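Irkirwood Sorting Words, data card

Last updated March 17, 2024

What it is
Word list plus short definitions for how people in Irkirwood and Hillthorpe talk about household waste and recycling. 3,283 entries total, 1,286 with an example sentence. Collected from council leaflets, kitchen-door notices, old newsletters. English only for now.

Files
words.csv - term, definition, town, source code
examples.csv - sentence, term id
sources.txt - leaflet titles, some missing years, sorry

Columns
town is I, H or B (both). Blank means we couldnt tell. Don't treat blank as B.
source code matches sources.txt. Codes over 200 are newsletters.

Known problems
Spelling left as printed, so "recyling" is in there on purpose.
Hillthorpe is thin on anything to do with glass.
"Bin", "tub" and "caddy" overlap badly. Merged where the leaflet clearly meant the same thing, otherwise left alone.
Row 210 is a duplicate, will fix in July.

Use
Fine for teaching, search tools, spell check. Used so far in the Chambi glossary and to tune Namodel, our small synonym matcher. Not a guide to what goes in which bin, rules change and we dont track them.
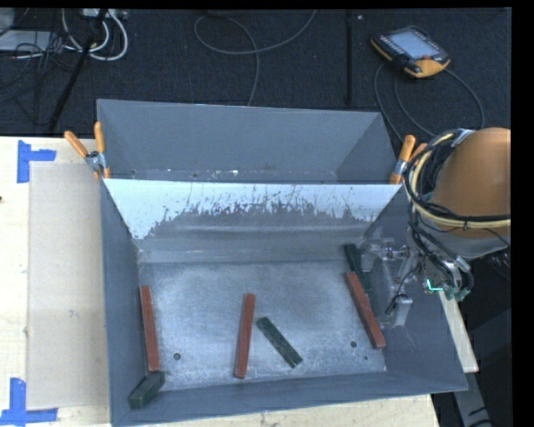 "bin", sense 4: open-topped container, any size. Red and green blocks inside.

License
CC BY 4.0. Credit the list by name.

Fixes
Open an issue, give the row number and the leaflet if you have it. One term per issue pls.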